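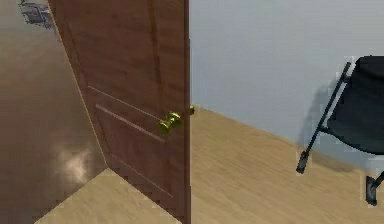 A door in the simulator, with its brass knob, standing partly open.

I have spent most of the winter thinking about doors. If you'd told me in December that I would have strong feelings about brass knobs I'd have laughed, but there we are, I now look at every door in every café and wonder how I would write a reward for it.

Quick catch-up for anyone who has wandered in from the bread posts. I'm trying to teach a policy to open a door in simulation, using only what a camera can see – no door angle handed over for free, no knob position, just pixels. The code is called Hallus (I'll tidy it up before I put it anywhere, I promise) and it runs on a desktop under the stairs that makes the whole hallway lovely and warm.

The first version was trained in one flat with one door. It got very good at that door! Then I swapped the wood colour and it went completely to pieces. I had more or less taught it "go towards the brown bit", and I felt pretty silly.

So version 2 shuffles things. Every episode picks a new floor, wall tint and lighting, moves the furniture about and changes how far open the door starts. I built 15 room layouts to draw from, which took ages, mostly down to me fussing over where to put chairs. The glossy floors are my favourite and also the biggest pain. A bright patch of reflected light looks a lot like something shiny, and the knob is shiny too, so early on the policy would happily head off towards a glow on the floor. I nearly took the reflections out. I'm glad I kept them, as the house I'd love to try this in one day has floors like that all the way through.

The other change was borrowed from a write-up by the Cletano people, who add a small side task to training. Mine asks the network to guess the door angle from the picture. The guess gets thrown away afterwards and the policy never sees it, but having to make it seems to push the vision part into caring about the edge of the door and where it meets the floor. It's a tiny bit of extra code (19 lines, and a few of those are comments telling me off).

I ran 1,324 test episodes on layouts it hadn't trained on, with the side task and then without. With it, the policy did better in every layout bar one. The odd one out has a very dark hall and I suspect my lighting is just rubbish in there. I'm not going to wave percentages about until I've repeated it with more random seeds, having been burned by a lucky seed before – regular readers will remember the drawer.

Doors that start nearly shut are still hard. It reaches the knob well enough, then dithers. I think the knob in my model turns too stiffly, so next on the list is going through the hinge and latch settings properly, and maybe feeding in a couple of past camera views so it can tell whether anything is moving.

If anybody has a sensible way of choosing friction for a door hinge, please leave a comment. I've been guessing.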